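Bramus Catch-All Tray, five months in

Review by Joonas Ruotsalainen, January 2018

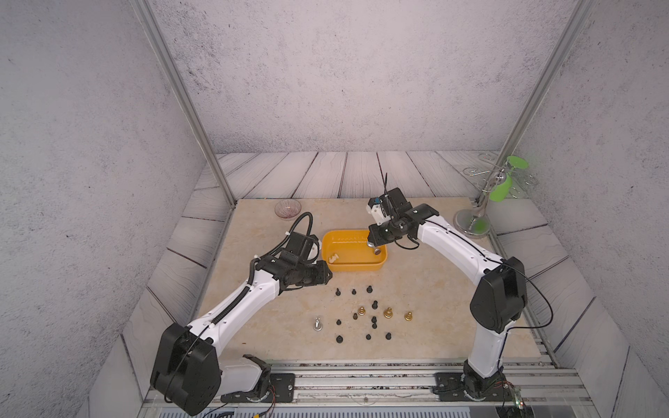 Yellow tray on the stone-look top.

I bought my first Bramus tray in August, during one of those weeks when you decide that the reason your life is a mess is that your keys have nowhere to live. The Hukau store had them stacked by the register, where they put the things you didn't come in for. Fifteen dollars. I took one home and told my wife it was an investment.

So, the tray. It's a rectangle of plastic with sides. I've read the leaflet twice and can report that Bramus calls it a "landing system." The leaflet is in six languages and mostly warns you against putting the tray on a stove, so somebody out there has been busy.

I had it in the hallway first, for keys, sunglasses and the mail. Keys were fine. Mail was a disaster, as the tray is a little shorter than a standard business envelope and everything from the tax office stuck out over the end like a diving board. I emailed customer service and got a ticket number, 1347, and a very polite reply suggesting I fold the envelopes. I folded the envelopes.

In October it moved to the kitchen and held onions. Onion skins get into the corners and stay there, and the corners are tight enough that a sponge won't go in. An old toothbrush does it. The dishwasher is allowed according to the leaflet, top rack only, 60 degrees (Celsius, so do your own math). Mine has been through more times than I'd like to admit and has kept its shape, apart from a slight rock on one corner that I may have caused by standing on it to reach the smoke alarm. Don't do that.

The feet deserve a complaint. There are four little rubber dots, glued on, and I now own three. The fourth is presumably with the socks.

My brother-in-law Rizwan Swati has the Kokkonen version, which costs nearly twice as much and comes with a lid. He's very proud of the lid. He has never once put the lid on in my presence, because then you can't get at your keys. The Kokkonen is heavier and doesn't skate when you toss things at it from across the room, and if that's how you come home at night, pay the difference. There's an Emosent one as well, in felt. I had it for a week. It looks lovely and smells like a wet sheep once an umbrella has dripped in it.

Colors: get a bright one. My second Bramus was the gray, and I lost it on a gray counter for most of a weekend.

Would I buy it again? I have, twice, so apparently yes. The house is as messy as it was last summer, only now the mess has edges. Four stars, minus half for the foot. If anyone knows where to get replacement dots without ordering a bag of a hundred, leave a comment.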